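Gredinholm Workshop
Gallery: the dropped-grip fault, packing table

Posted in July
Filed under: Arm 2, Faults and repairs

In the spring the arm on our packing table began letting go of things. It would close on an item, lift it a short way, and open again with no command in the log. Most of the drops were harmless. One was a pair of scissors that fell point first and left a nick in the tabletop a hand's width from where somebody had been resting an arm. We stopped all unattended runs that Sunday and did not start them again until the cause was found.

The packing job is simple to describe. Personal items are laid out beside a bag, and the arm picks them up one at a time and puts them in. The program is called Momau and was written at our Luvville bench, then moved over here when the second arm was built. It had run for weeks without trouble before the first drop.

What we knew at the start

We went back through the logs before touching any hardware. They covered 686 grasps, and 42 of those ended with the fingers opening early. The failures did not follow the weight of the item. They did follow the position of the wrist. Nearly all of them came when the wrist had turned well over to one side, which it does for anything lying at an angle.

The first guess was the software. We rolled Momau back to the version before the last update and got the same drops in the same positions. The second guess was the finger servo, so we fitted the spare from the Nic Giolla kit. That made no difference either, and the old servo is now the spare.

What it was

The fault was in the wiring. One of the signal leads had been cut a little short when the arm was assembled. With the wrist upright it had enough slack. With the wrist turned, it pulled on its connector, and the crimp inside had worked loose over time. When contact was lost for a moment the controller restarted, and on a restart the gripper went to its default position. The default position was open.

So there were two mistakes, a short lead and a bad default. The lead caused the dropouts, but an open default is what turned each dropout into a falling object. We would have had a much easier spring if the fingers had been set to hold where they were.

Repairs

The short lead was replaced with a longer one and given a proper loop. All the other crimps on the wrist were pulled by hand, and one more was found loose. The controller now keeps the fingers at their last position after a restart and stops the arm until someone clears the fault at the keyboard. That last part is slower – it can mean a walk across the room – but we are keeping it.

We also changed the rules for the table. Scissors are laid down closed. Hands stay off the tabletop while the arm is powered, including when it looks idle. The stop button moved from the shelf to the front edge of the bench.

After the repair we ran 362 grasps with somebody watching every one, and put in extra wrist turns to try to bring the fault back. There were no early openings. Unattended runs are still off for scissors and will stay off until the new lead has had a full summer of use.

Pictures
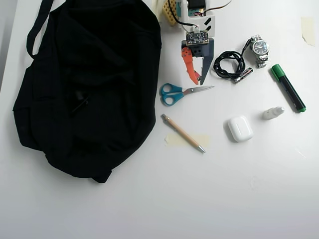
PACKING TABLE

The gripper over the scissors, with its orange and dark gray fingers slightly open and the wires looped across the top of the white body. The black backpack is on the left. The pencil and the marker both lie diagonally, and angled items like those were where the old lead gave trouble.

Notes for anyone with the same build

Check the slack with the wrist at both ends of its travel before closing up the cable ties. Pull gently on every crimp. Look up what your controller does to the gripper on a restart, and test it over a soft item first.

The wiring drawing for Arm 2 has been corrected. If you have a printed copy from before July, please throw it out and print the new one.

Back to all galleries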